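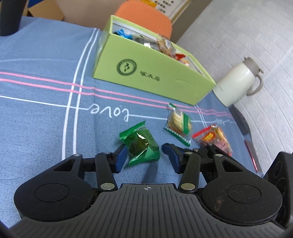

I have a snack problem, and I don't mean eating them (okay, I also mean eating them). I mean where they live. For most of last year our snacks were in four different places: the cupboard over the fridge, the drawer under the toaster, my tote bag, and whatever pocket my husband Kwaku had been wearing. Every afternoon somebody would stand in the kitchen yelling "do we have anything?" and we did, we had tons, we just had it in a system designed by squirrels.

So in December I gave up on the cupboards and put everything in one long green box on the table. No lid, no labels, no little dividers. You walk by, you take a packet, you keep walking. I was sure it would last a week before it turned into the place where mail goes to die, and it's still going!

The long shape matters more than I expected. I started with a square basket and it was terrible, everything good sank to the bottom and we'd be left picking through the same sad crackers on top. In a long box the packets can stand up more or less like files, and you can flip through them. My friend Feng-yi came over, flipped through the whole thing front to back like she was at a record store, and then took two.

The rules, such as they are:

Only wrapped things go in the box. We tried loose clementines for a while and I found one on the bottom in a condition I won't describe.

Small packets only. A big bag of chips takes up half the room and then it's open and then it's stale and then I'm eating stale chips at 11 at night over the sink.

If you open it, you finish it or you throw it out. Kwaku is still working on this one.

I refill on Saturday, after the grocery run. I used to top it up whenever I noticed a gap, which meant I was basically restocking a vending machine all week long. Now when it's empty, it's empty, and people have toast. There was some grumbling. The grumbling passed.

My favorites are the little single packets, the kind with just a bite or two inside and a seal that makes you work for it. I buy those at the shop near my sister-in-law's, where the owner, Mrs. Annan, lets you mix and match by the scoop. I once came out of there with a bag so heavy I figured there had to be 1000 of them. Kwaku guessed 49. We never checked, we just ate them. I like that a small green packet feels like a treat even when you're only having it because a call ran long and lunch is still an hour off.

The jug sits next to the box, and that was an accident. I'd been keeping it by the stove and filling it in the morning, and then forgetting about it until it was time to wash it. One day I parked it on the table while I wiped down the counter and never moved it back. Having the drink where the snacks are means I pour myself something at three o'clock instead of wandering off to make a whole new pot of coffee I don't need. I've been sleeping better, too, though that could also be the new pillow.

And then the tablecloth! I went back and forth on the blue for ages. I'm a plain-table person, I like to be able to swipe at crumbs with a wet rag and be done. But the table underneath has a burn ring from an incident with a casserole dish (mine, I admit it), so a cloth it is. Blue next to the green box next to the orange chairs sounds like a kindergarten, and I guess it kind of is. It cheers me up every morning. I shake it out the back door on refill day and wash it when it starts to look like a map of the week.

Next thing I want to sort out is tea. Right now we have boxes with one bag left in them all over the place, some of them older than our lease. Princess, my neighbor, swears by pulling every bag out and putting them all in one big jar, but then how do you know how long to steep anything? If you've got a tea setup that works, tell me in the comments – and if it's a long skinny box, I already know where to get another one.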